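Stoica pad kit for hand-held grippers: review

Stoica says this kit makes pad changes quick and keeps soft grippers "like new." I've heard that before. It costs $78 and gives you replacement pads, spare bolts and a hex key.

Fitting

The leaflet claims 9 minutes. I needed 30, most of it spent scraping old glue off the jaws. Dollness ships a plastic scraper with its kit and Stoica should too. Get both pads level before you tighten anything, or the jaws close crooked and you start over.

On clothes

Folded laundry is my usual check after a pad change. Thin knits slip when a pad is set too low, and the top piece slides off the pile. 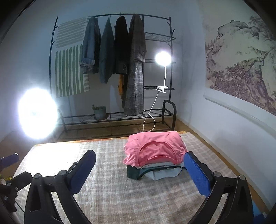 Upkeep

Wipe the pads with a damp cloth and check the bolts after every 72 grabs, says the leaflet. Why 72? It doesn't say. One of mine had backed out well before that, so I check daily.

Verdict

Decent pads, poor instructions, too much money. I'd wait for a sale.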